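Grurkwood Household Textile Care Records
README for release 7

Contents of this file

What the records are
Where they came from
Files
Columns
How entries were made
Fibre names
Wash and drying codes
Known problems
Uses and limits
Licence and credit
Changes

What the records are

The Grurkwood records are a set of 800 entries about clothes and household textiles and how they were looked after at home. Each entry covers one item, such as a jumper, a pair of curtains or a set of pillowcases, and follows it from the time it came into the household until it was given away, thrown out, cut up for rags or the keeping of the record stopped.

The entries hold the fibre content, the care label as printed, what people did in practice, the repairs made and the reason the item left use. The last of these is the part most people ask for. There are plenty of tables of care label text and very few that say what became of the garment afterwards.

The set is kept by Moushumi Gazi. Janaka Nanayakkara wrote the checking scripts and most of the column notes below.

Where they came from

The records began as paper cards kept by households in Grurkwood who took part in a mending and laundry project. The cards were stiff, about the size of a postcard, and lived in kitchen drawers and airing cupboards. Many came back stained. They were typed up in two batches, the first holding 300 entries and the second the remainder.

Typing was done from the cards themselves and not from scans. Spelling was left alone in the free text columns and tidied in all the others. Where a card could not be read, the cell holds the word unread. An empty cell means the household left that line blank, so please do not merge the two.

Knitwear makes up the largest group. Wool and wool mix jumpers were the items people most wanted advice on, and households tended to fill in those cards first and most fully. Bedding comes next, then shirts, then everything else.

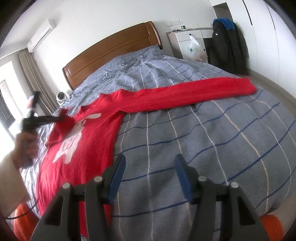
Coats and outdoor clothing are thinly covered. Most households wiped or brushed their coats and washed them once a year or less, and a good number never wrote a card for them at all. Shoes, bags and hats were left out from the start. Rugs were allowed only if they would go into a domestic machine.

Files

items.csv
One row per item. This is the main table.

washes.csv
One row per wash, linked to items.csv by item_id. Not every item has washes recorded against it.

repairs.csv
One row per repair, with the same link.

labels.txt
Care label wording as copied by the household, one label per line, with the item_id in front.

codes.txt
The wash, drying and ending codes in full.

check.py
Reads the three tables and reports rows that break the rules in this file. It changes nothing.

All text is UTF-8 with Unix line endings. Commas inside free text are quoted. Dates of single washes are not included, only the month, and the year is counted from the first card of that household.

Columns

item_id
A letter for the household and a number. Letters I and O are not used.

kind
One word from a fixed list: jumper, cardigan, shirt, trousers, dress, skirt, sheet, pillowcase, cover, towel, curtain, blanket, other.

fibre_main
The fibre with the largest share on the label. If the label was missing, this is what the household believed it to be, and fibre_source is set to guess.

fibre_source
Either label or guess.

made
Shop, hand or altered. Altered means bought and then changed enough that the original care label no longer covers the whole item, for instance a shirt with a new lining.

second_hand
Yes, no or blank.

label_temp
The highest temperature printed on the label, in degrees Celsius. Hand wash only is written as H.

usual_temp
The temperature the household said it normally used. It is often lower than label_temp for cotton and quite often higher for wool.

dry_code
See below.

store_code
F for folded, H for hung, R for rolled, M for mixed.

end_code
Why the item left use. Blank if it was still in use when the card came back.

note
Free text. Some of it is long.

How entries were made

Households were asked to fill in a card as each item was washed for the first time in the project. They were not asked to go back and fill in cards for old washes, although several did, from memory. Such rows carry the value recall in the source column of washes.csv and should be left out of any work on wash frequency.

Measurements were taken for jumpers and cardigans only. The instructions on the card were to lay the garment flat on a firm surface, smooth it without pulling, and measure chest width from underarm to underarm, then length from the shoulder at the neck to the hem. Sleeves were measured from the underarm seam to the end of the cuff. A second set was taken after the third wash.

In practice people measured on tables, carpets and beds. A soft surface tends to give a slightly smaller reading, because the tape dips with the fabric. The surface was not asked for on the card, so there is no way to correct for it now. Treat any change of less than 14 millimetres as no change. Both sets of figures are in items.csv, in the columns ending _first and _third.

Fibre names

Names on labels vary more than we expected. Polyamide and nylon are both stored as nylon. Elastane, spandex and similar are stored as elastane. Lambswool, merino and plain wool are kept apart where the label kept them apart, and a label saying only "wool" is stored as wool. Cashmere mixes are stored under whichever fibre has the larger share, and very few of them were mainly cashmere.

Three trade names appear in the free text, Trano, Arkia and Pramanik. The first two are knitting yarns and the third is a wool wash sold in bottles. Households used them as everyday words – "did it in Pramanik" is a typical note – and they have been left as written.

Wash and drying codes

Wash programme in washes.csv:
C cotton
S synthetics
W wool or delicates
Q quick
B by hand in a bowl or basin
X not known

Drying, in dry_code:
1 line outdoors
2 airer indoors
3 flat, on a towel or rack
4 tumble dryer
5 over a radiator
6 more than one of these

Code 3 was meant for knitwear, but some households used it for anything too large for the airer. Check kind before drawing anything from it.

Ending, in end_code:
felted, shrunk, stretched, holes, moth, stain, colour, outgrown, disliked, lost, passed on

Only one code is allowed per item. Where the card gave two, the first one written down was used and the other is in the note. Felted and shrunk are hard to tell apart and were not used in the same way by different households. For most purposes they are better taken together.

Known problems

The letter K household changed its washing machine during the project and the new machine showed no temperature on its quick programme. Those washes have a blank temperature.

Item ids in the second batch were first given with a leading zero and then without it. The zeros have been removed everywhere except in labels.txt, where a few remain.

Moth damage is probably under-recorded. It was often found after the card had been returned, when winter things were brought out again in November.

Repairs done by someone outside the household are included only if the household knew what had been done. Zip replacements are the usual gap.

A few pairs of pillowcases were entered as one item and others as two. We have not tried to put this right.

Uses and limits

The set has been used for teaching material on clothes care and for a small leaflet on washing wool at home. It suits that sort of work well. It can also be used to compare printed care advice with ordinary habits, as long as the reader bears in mind that the people involved had chosen to join a mending project and were likely to take more care than most.

It should not be used to rate brands. Makers' names were taken out during typing, and the number of items from any one maker was too small to say anything fair. It is also a poor guide to the lifespan of clothes, as many items were already old when their cards were started.

Names and addresses were never on the cards. Free text was read through by Moushumi Gazi and anything that pointed to a particular family was removed. If you find something that was missed, please write to her before mentioning it elsewhere.

Licence and credit

The tables and labels.txt may be copied, changed and shared, including for paid work, provided the Grurkwood Household Textile Care Records are named as the source. The script is under the same terms. There is no need to ask first, though we like to hear what people have done with it.

Changes

Release 7, February 24, 2023
Added the source column to washes.csv. Corrected fibre_main on items where elastane had been typed as the main fibre. Rewrote the section on measurements.

Release 6
Second batch added. Leading zeros removed from item ids.

Release 5
Split repairs out of items.csv into their own table. Older scripts that read repairs from the note column will need changing.

Releases 1 to 4 held the first batch only and are no longer kept online. Copies can be had from Janaka Nanayakkara on request.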